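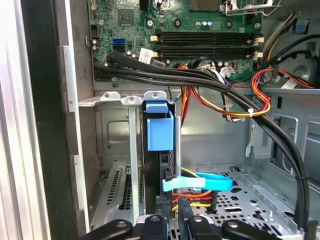
Inside of a desktop tower, with the two memory slots across the board.

The Voluldale building had 30 flats on seven floors, and the planter on the roof weighed more than the drawing said it did.

Ferenc Mészáros found the difference in June, during the second check of the slab. The drawing gave a soil depth of 300 millimetres. The landscape schedule, issued later and under a different revision letter, gave 520. Saturated soil was taken at 20 kilonewtons per cubic metre. The extra load was therefore 4.4 kilonewtons per square metre over the whole of the planted strip, and the strip ran along the outer edge of the slab, where it cantilevered past the last row of columns.

He wrote this on one sheet of paper and took it to Piroska Szalai.

She read it standing up. She was the project architect and had drawn the cantilever herself. She asked what the deflection was at the tip.

"Nineteen at long term. The glazing below allows 12."

"And with the first depth?"

"Eleven."

She put the sheet on the plan chest and placed a scale rule across it. Trees had been promised to the planning officer at Haltudgate. There were four of them on the elevation, each with a full crown, and the elevation had been printed on the hoarding at a height of three metres. The trees needed the deeper soil. Grass and low shrubs did not.

"Can the slab be thicker?"

"It could have been thicker in March."

The formwork for level six was already in place. Level seven would follow in three weeks. Ferenc had listed the options on the back of the sheet in order of cost. The first was to reduce the soil. The second was to use a lightweight growing medium at 9 kilonewtons per cubic metre, subject to the supplier's saturated figure. The third was an upstand beam along the edge, 450 deep, which would act with the slab and carry the trees without argument. It would also be visible from the street.

Piroska turned the sheet over and read the options. Then she went to her desk and drew the edge of the roof in section, with the upstand, at one to ten. She drew it again with the upstand set back by 600. The second drawing took longer. When she had finished, the beam stood behind the planter wall and lined up with the trunks.

"What does that do to your number?"

He took it away and came back after lunch. "Fourteen."

"And with the light soil as well?"

"Ten."

She signed the sketch and gave it the next revision letter.

The client, Kiltell, refused the cost at first and accepted it after a meeting at which Ferenc spoke twice. The beam was cast with level seven. A crack 0.2 millimetres wide was recorded at gridline D, monitored through the autumn and closed out as shrinkage. The planting contractor, Győri, lifted the trees by crane in a single morning, and one was rejected for a damaged root ball and replaced.

The final survey of the edge was carried out on 22/12/2006, with the soil in place and wet. Ferenc set up the level on the roof and Piroska held the staff. It was cold enough that she kept one glove on and changed hands between readings. He called them out and she repeated each one back to him.

At the tip, between the second and third trees, he looked through the eyepiece for some time.

"Six," he said.

"You said ten."

"Ten is long term."

She moved the staff along to the next mark.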